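Why Did the Robot Drop My Toy?

I love robots, but they goof up! Last January I was testing one called Marnico. Its job was easy — pick up a plush toy and put it in a box. It did fine 2 times. On try number 3, plop! Down went the toy.

So what went wrong? Plush toys are squishy. Marnico squeezed a little, felt something push back, and figured it had a good grip. It only had a bit of fluff!

We fixed it by teaching it to squeeze, wait, and squeeze again. And one safety rule from me: keep your fingers away from the pads when they close, okay? They can pinch!

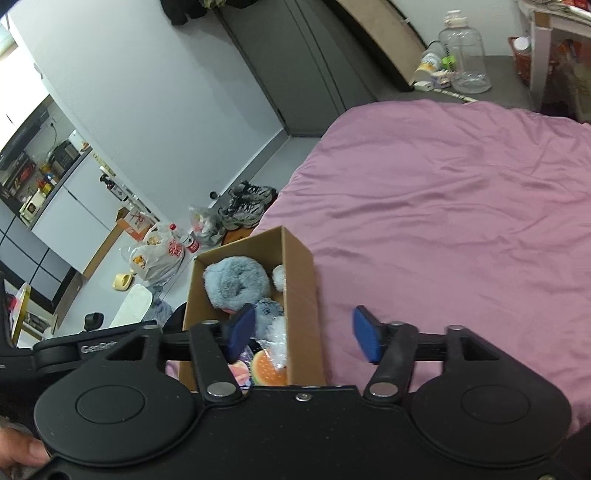 Blue rubber finger pads and a box of soft toys. Spot the watermelon slice!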